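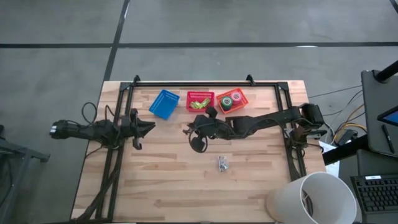
Les panneaux d'entrée à découpes interchangeables, ceux où l'on remplace la citrouille par un sapin puis par un lapin, se vendent cher et ne sont pas difficiles à fabriquer. Je me méfie quand même des tutoriels qui promettent un résultat « en une heure, sans outil ». J'en ai suivi deux, et les deux panneaux ont gondolé. Avant de parler de peinture, parlons donc du support : il vous faut un plateau de travail plat, dégagé sur les côtés, du genre de cette table en lattes de bois clair posée sur un sol en béton gris, avec de la place pour tourner autour. Une table de cuisine bancale donnera un panneau bancal, quoi qu'en disent les vidéos.

Ce qu'il vous faut

Une planche de contreplaqué de 80 cm de haut, épaisseur 10 mm au minimum
Du papier abrasif grain 80, puis un grain plus fin
Une chute de contreplaqué mince pour les découpes
De la peinture acrylique mate
Du velcro adhésif ou des aimants (voir plus bas, j'ai un avis)
Un vernis, si le panneau doit rester dehors
Une scie à chantourner, ou une scie à découper et de la patience

Le kit Irnska contient presque tout cela dans une jolie boîte. Je l'ai acheté pour comparer. La planche fournie était correcte, les pinceaux perdaient leurs poils dès la première couche. À vous de voir si la boîte vaut la différence de prix. Pour moi, c'est non.

Étape 1. Poncer

On vous dira que le contreplaqué « prêt à peindre » n'a pas besoin d'être poncé. Passez la main dessus dans les deux sens et faites-vous une opinion. Je commence au grain 80 sur les chants seulement, avec une main légère, et je termine les faces au grain fin. Dépoussiérez avec un chiffon à peine humide et laissez sécher.

Étape 2. Peindre les deux faces

C'est là que mes premiers panneaux ont raté. Je n'avais peint que le devant, le bois a tiré d'un côté et la planche s'est creusée en quelques semaines. Peignez aussi le dos, même vite, même avec un fond de pot d'une autre couleur. Deux couches fines devant, une derrière. Chaltu Berhe, qui m'a prêté sa scie, jure par la sous-couche. J'ai essayé avec et sans, sur deux morceaux de la même planche, et je n'ai pas vu d'écart à l'intérieur. Dehors, je veux bien la croire.

Étape 3. Dessiner et découper les motifs

Choisissez des formes simples. Un flocon très ajouré est superbe à l'écran et casse au premier changement de saison. Pour commencer : une feuille, un cœur, un œuf pour le mois d'avril. Décalquez votre dessin au crayon, serrez bien la chute sur le bord de la table et sciez à l'extérieur du trait. Lunettes et masque, évidemment. Reprenez ensuite les courbes à la main avec l'abrasif.

Gardez toutes les découpes dans le même gabarit, sinon l'emplacement prévu paraîtra trop grand pour l'une et trop petit pour l'autre. Le mien est un carré de carton que je pose sur chaque dessin avant de scier.

Étape 4. Fixer : aimants ou velcro ?

Les aimants font plus propre. Ils coûtent aussi plus cher, il faut creuser leur logement, et si vous en collez un à l'envers la pièce saute au lieu de tenir. Marquez le pôle au feutre avant de sortir la colle. Le velcro se voit un peu de profil, mais il pardonne tout. Certaines marques annoncent une tenue « éternelle » ; le mien, de chez Hasstead, s'est décollé sur la peinture mate et a tenu dès que j'ai poncé l'emplacement pour le mettre à nu. Je n'en tire pas de règle générale. Testez sur une chute.

Étape 5. Vernir, peut-être

Pour une entrée à l'intérieur, je ne vernis plus. Le satiné accroche la lumière et montre chaque coup de pinceau. Sous un porche, passez deux couches, en insistant sur les chants et le bas du panneau, qui boit l'eau en premier.

Questions reçues

Peut-on utiliser du MDF ? À l'intérieur, oui. Dehors, il gonfle, même les versions dites hydrofuges que j'ai eues entre les mains.

Et le lettrage ? Ayane Hattori m'écrit qu'elle obtient un « Bienvenue » très net avec un pochoir adhésif. Je le crois volontiers, à condition de tamponner presque à sec. Avec un pinceau chargé, ça file dessous à tous les coups.

Combien de temps faut-il compter ? Un week-end, séchage compris. Les découpes suivantes vont plus vite.

Mis à jour le 09/06/2022 : j'ai corrigé l'épaisseur de la planche, que j'avais d'abord donnée trop faible.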